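Search recaps, reviews, people
Search

Jernell 2 for Episode Recaps: Review

Jernell is a desktop program for people who write up television drama episode by episode. It plays a video file, reads the subtitle track, and keeps notes tied to the timecode. Version 2 adds a scene splitter, a character index, and a phone companion called Pal. I used it through the full run of Jultwood, the restaurant serial, from the first episode in November to the finale, and wrote every recap in it.

My previous method was a media player in one window and a text editor in the other. The test was whether Jernell would shorten the time from closing credits to posted recap without adding mistakes.

Setup

The installer is small and finishes without a restart. On first launch it asks for a folder of episodes and builds a project from the file names. It understood the season and episode numbers in mine and got the order right. Two specials with no number in the name were placed at the end and had to be dragged into position.

Subtitles can be embedded or separate. Separate files must share the video's name exactly, including case, or they are ignored with no warning. I lost an evening to a capital J. The manual mentions this in the section on exporting, where I would not have looked for it.

The default layout puts video at the left, transcript at the right, and notes below. Panels can be moved but not detached, so a second monitor is of no use. Text size is set once for the whole program. At a size I can read comfortably, the transcript wraps after five or six words.
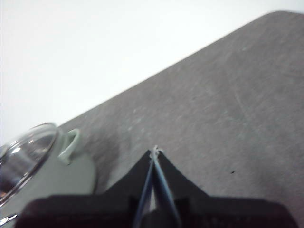
Scene splitting

The splitter looks for long gaps in dialogue combined with a change in picture brightness. It then offers a list of scenes, each with a start time, an end time, and the first line spoken. For ordinary scenes this works well. A conversation at a bus stop followed by a conversation in an office is split at the correct point, usually to within a second.

Jultwood is a harder case. Much of each episode is eating. The lead will sit down, the music comes up, and there is no speech until the bowl is empty. Jernell treats the silence as a break and cuts the meal into pieces, one for each time the shot moves from a bright window to a dark interior. Raising the gap threshold fixes the meals and joins up everything else. There is no way to set the threshold for part of an episode.

Merging scenes by hand takes two clicks and can be undone. I ended up running the splitter at its default value and merging the restaurant sequences afterward. It is quicker than marking all the scenes myself, but it is still work, and it has to be repeated for each episode.

Flashbacks are the other weak point. The program has a flashback tag, but a tagged scene stays in broadcast order in every view. Episode 9 tells the story of the father's first kitchen in four separate flashbacks, and I wanted to read them in sequence. The only way to do this was to paste them into a blank note.

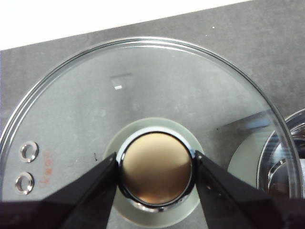
Search and the character index

Search is the best part of the program. The Jultwood project holds 3,682 subtitle lines, and a search for a word returns all of them with the surrounding dialogue before I have finished typing. Clicking a result moves the video to that line. When a character in the last episode refers to something his sister said months earlier, I can find the original and check whether he has it right. In the finale he had it wrong, and I believe the writers meant it.

The character index is built from speaker labels, if the subtitles have them. Mine did for most episodes. Where labels are missing, Jernell guesses from the previous line, and the guesses are poor. I corrected 203 of them. Corrections are kept, but the program does not learn from them, so the waitress and the landlady are confused as often in the last episode as in the first.

Alternate spellings can be grouped under one name. This matters for any translated show, where a name may be spelled two ways by two subtitlers. Grouping works in search and in the index. It does not work in the exported text, which keeps whatever spelling was in the subtitle. A find-and-replace pass is needed before posting.

Food terms get no special handling, which is reasonable, but a custom list is supported. I added dish names and could then see which episodes mentioned the eel stew.

Export

Output is plain text or a web page. The plain text is clean. The web page version carries inline styles that my site strips out, taking the paragraph breaks with them. Export stops at 1,000 lines of quoted dialogue per file. I never came near that for one episode, but a season summary with quotations could reach it, and the program does not say anything when it stops.

Times in the exported text are absolute from the start of the file. If your copy has a network announcement at the front, every time will be off for readers with a different copy. An offset field would solve it.
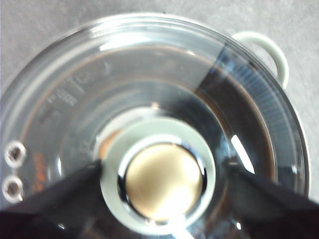 Olanrewaju Tijani wrote in after the first version of this review to point out that an offset exists: open the project file in a text editor, find the line beginning "start," and enter the number of seconds there. I tried it and he is correct. It applies to export only, and the player still shows the old times. It is undocumented, so keep a copy of the project file before making the change.

Pal

Pal is the phone app. It shows your notes, takes new ones, and sends them to the desktop when both are on the same network. It cannot play video. The intended use is to watch on a television, press a button on the phone at the start of the episode, and type notes that will be stamped with the elapsed time.

The stamping is accurate if you never pause. If you pause the show, you must also pause Pal, and if you forget, all later notes drift. They can be shifted as a block on the desktop. I used Pal for five episodes and went back to the laptop.

Time saved

For the Gurnport recaps last year, a serial of similar length and pace, I needed most of an afternoon per episode. With Jernell the average recap of Jultwood came in 31 minutes shorter. Nearly all of that is from search. The splitter saved a little and the index broke even once corrections are included.

Accuracy improved as well. Quotations are copied from the transcript and no longer typed from memory, and readers have sent fewer corrections.

Recommended for anyone covering a dialogue-heavy show with good subtitles. For a show with long silent passages, use the trial first and run the splitter on your worst episode. Skip Pal. Viewers who only want to keep track of what they have watched do not need any of this.
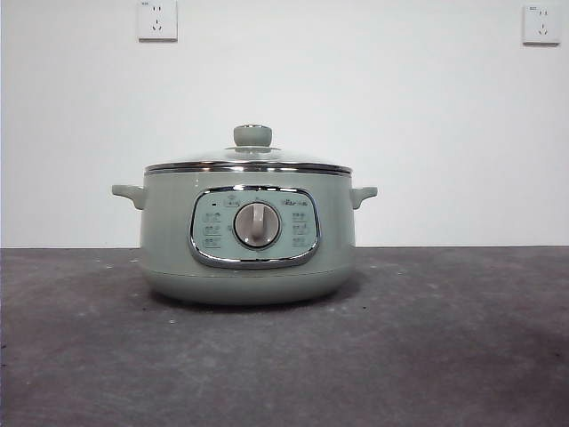
Fatima Akpan: I have the same trouble with the splitter on a hospital drama, where it cuts every time someone walks down a corridor. Turning off the brightness check and leaving the dialogue gap on gave me better results. It misses a few real breaks but there is far less merging. Has anyone tried grouping names across two projects? I have a sequel season with the same cast and don't want to enter them all again.

Musa Isah: Names can be exported from the index menu and loaded into the second project. Load them before you add the episodes. If you do it after, the existing labels stay as they were and you have to rebuild the index.

Last updated: 3/22/18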